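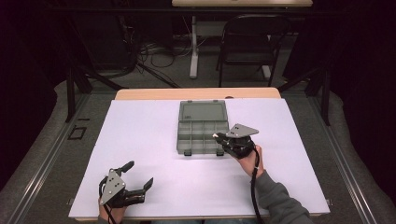
数据不在多，在于人手有没有停顿，Amnuay Klinhom 看完结果后这样讲，还补了一句：以前大家都把停顿当废料剪掉，他自己也剪过，剪了好几年。

他说的是 Nolldale 实验室刚放出来的一份技术报告，2020年11月7日挂网，还没经过同行评审。题目很长，核心就一件事：用手持夹爪采集人的双手操作，再拿去训练机械臂，中间那些犹豫、悬停、对不准又退回来的片段，到底该不该留。

结论：该留。至少在小格子收纳盒这类任务上该留。

做法不复杂。操作者两手各拿一只夹爪，在桌面白板上对着带分格的盒子干活，取放小件，开合盖子，也有两手配合的动作。夹爪上装了金属板，位姿靠外部系统追踪，线缆直接拖到桌下。没有遥操作，采集时机械臂不在场，人怎么顺手怎么来。一共录了2721段，从五月开始录，中间停过一阵，报告没写为什么停。

然后同一批数据分两份。一份按老办法清洗，停顿超过阈值就剪。另一份原样保留，只给每个停顿打一个标签，标签由程序自动给，人工抽查了329段，错的改掉。两份各训一个策略，网络结构一样，训练步数也一样。

真机测试每组44次。剪过的那组成功23次，没剪的那组报告里只给了曲线，没给具体数字，正文写的是“明显更高”，附录据说会补。这一点被不少人挑了出来。Ekaette Adeleke 的意见比较直接：曲线好看归好看，表格里缺一格就是缺一格，补齐之前她不会引用。

论文第一作者 Jussara Bastos 回复邮件时承认表格漏了，说是排版时掉的一行，下一版补。她解释停顿的作用：人在手指快碰到隔板时会慢下来，有时干脆停住，看一眼再进。这段被剪掉以后，策略学到的是一条连续的轨迹，到隔板跟前不减速，撞上就歪。留着停顿，机械臂也会在同样的地方慢下来。慢的代价是单次用时变长，报告里有写，不过写得很靠后，在第七节末尾。

另外一个细节值得提一下。左右手的停顿不对称。一只手在格子边上操作时，另一只手往往悬在一旁不动，老办法会把这种不动也当成无效数据，结果双手的时间关系就乱了。作者认为这可能比单手停顿影响还大，但没有单独做消融，只在讨论里提了几句。Bastos 说正在做。

局限也有。盒子只用了一种，灯光固定，桌子高度没变过。操作者全是熟手，新手的停顿是不是一样有用，不知道。Misov 那边的 Shiela Cabanatuan 说他们打算拿自己的旧数据重跑一遍，原始录像还在，当年剪掉的片段应该能找回来大部份。Treloar 也在看，暂时没有表态。

代码没放。数据说年底前放一部分，标签程序会一起给，许可证还在谈。报告第四页图注的左右手写反了，作者己经知道，更正会跟着下一版走。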